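Kitchen > Tips > Smells, seals and stuck-on bits
435 shares
66 comments

Smelly dishwasher, cloudy glasses, the lot

Quick one before the school run. Lots of you asked after the limescale page, so putting it all in one place. No order to it. Skip what you know.

Filter first. Always. Bottom of the machine, under the lower spray arm, quarter turn and lift. If you've never had it out, put gloves on. Hot water, washing up liquid, old toothbrush. Don't use a wire brush, it tears the mesh and then bits go round and round for ever. Once a fortnight if you cook with rice, once a month if you don't. Rice is the worst. Rice and those little stickers off apples.

While the filter's out have a look in the well underneath. Mine had a cocktail stick, an olive stone and the corner of a stock cube wrapper in it. Mop the water out with a sponge before you go poking. Glass slivers are see-through in there and I have the plaster to prove it.

Spray arms. Most pull straight off or have a nut in the middle. Hold it up to the window and look for blocked holes. Toothpick, not a pin. Rinse under the tap until it stops spitting out grit. Pips get in and rattle, so shake it next to your ear.

Door seal next. The rubber at the bottom edge of the door is where the black slime lives, the water doesn't reach it during a wash. Cloth wrapped round a butter knife (blunt one!), white vinegar half and half with warm water, wipe along, rinse cloth, go again. Do the hinges too. Then dry it. 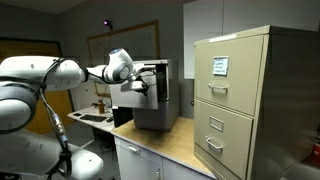
Leave the door ajar when it's finished. Not wide, a hand's width, enough for the steam to get out. Half the smells people write in about are just a wet box shut up all night. If you've got a toddler or a dog that licks plates, wedge a folded tea towel in the top and push it nearly to.

Vinegar wash: mug of white vinegar on the top rack, right way up, machine otherwise empty, hottest programme. Few times a year is plenty. I used to do it weekly and Pushpa Dubey, who fixed machines in Trerkstead till she retired, told me off for it. Too much is hard on the rubber, she says. And never ever with bleach. Not the same day, not after, just don't.

Bicarb is the gentler one. Handful on the floor of the machine last thing at night, short hot wash in the morning. Good for fish.

Cloudy glasses. Rub one with a drop of vinegar. Comes clear = limescale, top up your salt. Stays cloudy = the glass is etched and it won't come back, sorry. Wash the good ones by hand from now on. Hilde Schouten wrote in to say she turns her rinse aid DOWN a notch for rainbow streaks and she's right, I'd been turning mine up for years.

Salt. The coarse dishwasher stuff, never table salt. Fill the hole with water first time only. Wipe up what you spill and run a rinse straight after or it'll pit the steel. The Drolley bags are fine, the Wonness ones are fine, I buy whichever is nearest the till.

Loading, and then I'll stop nagging:
- dirty side faces the middle
- spoons mixed up with forks so they dont nest
- sharp knives by hand, or points down
- big trays at the sides, never in front of the tablet drawer. If the tablet's still sitting there at the end, that's why
- spin the arms with a finger before you shut it
- wooden spoons out. They split

Scraping yes, rinsing no. Modern tablets want a bit of muck to work on, and some machines check how dirty the water is and choose the cycle from that. Scrape into the caddy and in it goes.

Water left in the bottom? A puddle in the well under the filter is normal. Above the filter isn't. Turn it off at the wall, check the filter, then look for a kink in the hose at the back. If it's been slow since November like ours was, look where the hose joins the sink trap. Ours was solid with fat. Jug and rubber gloves and a bucket, not a nice job but 12 minutes and no call-out.

Outside of the door: damp cloth, dry cloth, along the grain if it's steel. Tiny dab of baby oil for fingermarks. TINY. I overdid it once and the handle was like a wet fish for a week.

Lui tablets, since people keep asking: yes they're ok, no I don't get them free. Store them somewhere dry, so not under the sink next to the drippy pipe like I did.

Ovens next time. Got to find my shoes.

343 people found this useful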